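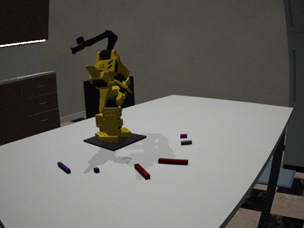
Bultent与Ondham合并客户服务部门 热线时间延长至晚上9点

(Ondham,12月)——家居用品零售商Bultent今天宣布,旗下门店客服与Ondham邮购客服正式合并,统一由Nerton服务中心接听。新热线即日启用。老号码保留到明年春天,届时自动转接停止。

合并之后,顾客只需要记一个号码。退货、换货、配送改期、保修登记,都在同一个窗口办。以前买了桌子去门店问,门店让打邮购电话,邮购又让回门店,这种情况公司收到的投诉最多。

“我们拖得太久了。”Bultent客户服务总监Kekeli Osei表示,“顾客不关心我们内部怎么分工,他们就想知道餐桌什么时候到,少了一包螺丝找谁要。”

服务时间同步调整。原来下午五点半下班,现在到晚上9点,周末也一样。节假日另行通知,会提前贴在门店入口处和网站首页。

Nerton中心目前有坐席17人,其中多数来自原Ondham团队,其余由各门店调入。全部完成了两周的产品培训,重点是厨房和餐厅系列,这两类来电占全部来电的将近一半。夜班另设主管一名。 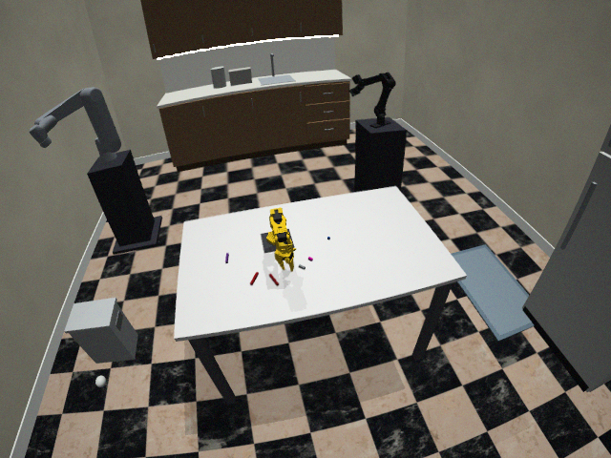

退换货新规

退货期限由原来的两周延长到30天,自签收当天算起。大件家具(餐桌、橱柜、床架)上门取件免费一次,第二次起按距离收费,收费表见网站。

已组装的家具也可以退,但要配件齐全,台面无明显划痕。包装箱不再是必须条件,这条门店员工提了很多年了。定制尺寸的台面除外,灯具拆封后除外。

退款原路返回,到账时间以银行为准。现金购买的请带小票到任意门店办理,不限原购买门店。小票丢了的,报手机号或者会员卡号也可以查。

配送方面

送货时段由原来的半天改为2小时一档,前一晚短信通知。司机出发后会再打一次电话。改期请在前一天中午12点以前提出,当天改期不保证能安排上。

Zakaria仓库负责南部各区配送,北部仍由Ondham仓库发货。岛屿地区和山区暂时维持原来的办法,新时段什么时候覆盖,公司还没有定时间表。楼层没有电梯的请下单时注明,搬运费照旧。

Zakaria仓库经理Seidu Ametepe说,新的时段安排试行了一个秋天。“一开始很乱,路线排不过来,有几天司机晚上八点多还在路上。后来把装车顺序改了,好多了。高峰期还是会有延误,这个我不敢打包票。”

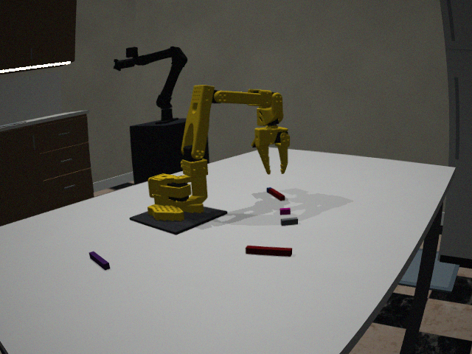
投诉处理也有变化。每件投诉由同一名客服跟到底,顾客不用重复讲一遍经过。三个工作日内必须给书面答复,处理不了的上报服务总监办公室。合并前已经登记的投诉继续有效,编号不变,进度可以打新热线查寻。

门店服务台照常营业,不裁撤。Osei确认,本次合并不涉及门店岗位。“服务台的同事还在原来的位置,想当面说的顾客照样可以去店里。”

会员积分暂不合并。Ondham邮购积分和Bultent门店积分继续分开计算,各自的有效期不变,预计明年下半年再公布方案。已经发出的礼品卡两边通用,余额可在收银台查,也可以在在网站查。

新热线号码印在各门店小票背面,网站“联系我们”页面同步更新。

关于Bultent
Bultent经营家具、厨具及家居用品,设有实体门店9家及网上商店,总部位于Nerton。Ondham邮购为其全资子公司,主营餐厅和厨房家具。

媒体联系
Bultent新闻办公室,Nerton总部
采访申请请注明媒体名称、截稿时间,工作日上午回复较快。

(完)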